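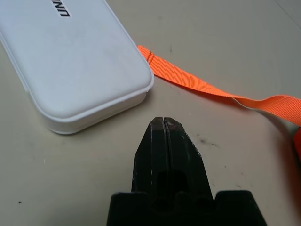 Moving the spare spectacles to a fixed routine

I have worn varifocals for 13 years and owned a spare pair for most of that time. Until March the spare pair lived wherever I had last put it down. I have now written the arrangement out properly, partly for my own reference and partly for the two readers who asked after the post on contact lens solution.

Prescription first. The spare pair is one prescription behind the main pair. The difference is a quarter of a dioptre in the left eye and a small change of axis in the right. I can read a bus timetable with them and drive legally in daylight, which I checked with the optician in Tenham before relying on it. For screen work they are tiring after an hour. If your prescription has moved more than mine, ask before doing the same.

Storage. A hard case only. Soft pouches protect the lenses from scratches and do nothing for the hinges. I have had two frames bent in a rucksack, both in pouches. The case needs enough depth that the lid does not press on the bridge when shut. Test this by closing it slowly over a strip of tissue laid across the bridge. If the tissue drags when pulled, the case is too shallow.

Cleaning. Lukewarm water, one drop of plain washing-up liquid, rinse, then a clean cotton cloth. Avoid anything with hand cream in it, as it leaves a film that shows up under street lights. I wash the cloths at 40 degrees without fabric softener. The spare pair gets the same treatment every 6 weeks whether or not it has been worn, and I open and close each arm a few times while I am at it.

Screws. Most of the trouble I have had with spectacles came from one screw, lower left hinge, on a Koster frame which I otherwise liked. It worked loose every few months. Clear nail varnish on the head of the screw held it for a year. Thread lock is stronger but can craze some plastics, and I would not put it near a lens. A cheap screwdriver is fine if the blade fits the slot. Mine came in a set of 5 from the market in Cokport and only the smallest gets used.

Location. The spare pair now stays in the hall drawer, left side, with the screwdriver and one cloth. When I travel, all three go in the hand luggage, never in the hold.

Outstanding: the nose pads on the spare pair have started to yellow. Replacements are push-fit, 13 mm, and I have ordered two pairs. I will add a note underneath once they are on.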